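Search this site Enter keywords Go

MEDIA RELEASE

For immediate use

Britport neighbourhood kitchen to open its doors for shared meals in January

The Plikavside Community Table, a shared kitchen and dining room in the harbour part of Britport, will begin its regular programme of low-cost meals in January. The programme was prepared over the past nine months by the Plikavside Neighbourhood Association together with Cheng Catering Supplies, a family firm in Tritatthorpe.

Meals will be cooked and served four evenings a week, starting at 6 pm. Any person who lives or works in Britport is welcome to come. It is not necessary to be a member of the association, and no proof of income will be asked at the door. Guests pay what they can, and there is a closed box for this purpose near the entrance.

"In our neighbourhood many people eat alone," said Rozália Gulyás, chair of the Plikavside Neighbourhood Association. "Some of them are elderly, but I must say that many are young, they work late and they eat something cold standing beside the fridge. We wish to offer them a warm plate and a chair. If they want to talk, it is good. If they want only to eat, it is also good."

The kitchen occupies the ground floor of the former net store on the harbour side. The building stood without a tenant for a long time, and the association has now a lease of three years, with the right to ask for a longer one. The work on the floor, the drains and the ventilation was done by local tradespeople, and a part of their labour was given free of charge. The walls in the dining room have been left in their old colour, which the older neighbours remember well.
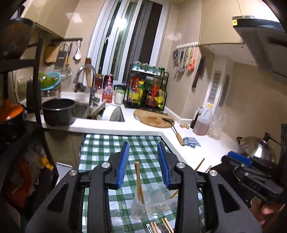 A checkered cloth and a utensil holder on the table.

The cooking will be led by Ernő Kocsis, who worked for many years in ship galleys and later in the school canteen at Tritatthorpe. He has prepared a first set of 20 dishes that can be made from ordinary vegetables, grains, eggs and fish from the Britport market. The menu will change according to the prices and the season. There will be always one dish without meat or fish, and allergens will be written on the board beside the serving counter.

"I do not like to cook complicated things for many people," Mr. Kocsis said. "A bean soup must be a good bean soup. When I was in the galley, the crew forgave me the bad weather but they did not forgive me thin soup. So I will be careful."

Neighbours who wish to cook with the team can join him in the afternoon from 2 pm. Some experience is helpful, but it is not required. Before the first shift every helper will attend a short lesson about food hygiene, given by Kálmán Simon, a retired health inspector. Helpers under the age of majority must come with an adult and will not work at the stoves or with the slicing machine.

Cheng Catering Supplies has provided the large pots, the cold storage and a second-hand dishwasher at a reduced price. The company will also check the equipment without cost during the first year of the programme.

"We sell to restaurants, and restaurants sometimes close," said Tibor Hegyi, who manages the Tritatthorpe branch. "Then we have good equipment with nobody to use it. For us it was an easy decision to favour a place that is close to our own customers and our own families."

Apart from the evening meals, the dining room can be used by other local groups in the mornings. A language exchange and a sewing circle have already asked for regular hours. The association will give priority to groups that do not charge an entrance fee. Requests should be made in writing and should include the name of a responsible person, the number of participants and any need for storage.
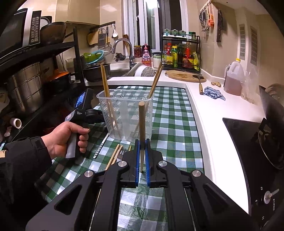
Do guests need to book a place in advance?
Single guests and families may simply arrive from 6 pm, but groups of nine or more are asked to call the association one day before.

The entrance on the harbour side has a ramp, and the doors are wide enough for a wheelchair. The toilets are on the same floor. Street parking is limited in the evening, therefore visitors are advised to come on foot or by the harbour bus, which stops in front of the building. Bicycles can be left in the inner yard until closing time at 9 pm.

The association is still looking for donations of dry goods, especially rice, lentils, flour and cooking oil. They must be unopened and inside the date on the package. Home preserves unfortunately cannot be accepted. Donations can be brought to the side door in the morning, where Béla Dudás, the stores coordinator, will receive them and give a receipt on request.

About the Plikavside Neighbourhood Association

The association brings together residents and small businesses of the harbour neighbourhood in Britport. It organizes the spring market, a tool library and a visiting service for neighbours who are at home after a hospital stay.

Media contact

Rozália Gulyás, Chair, Plikavside Neighbourhood Association, Britport. Interviews with the kitchen team can be arranged before 2 pm on cooking days.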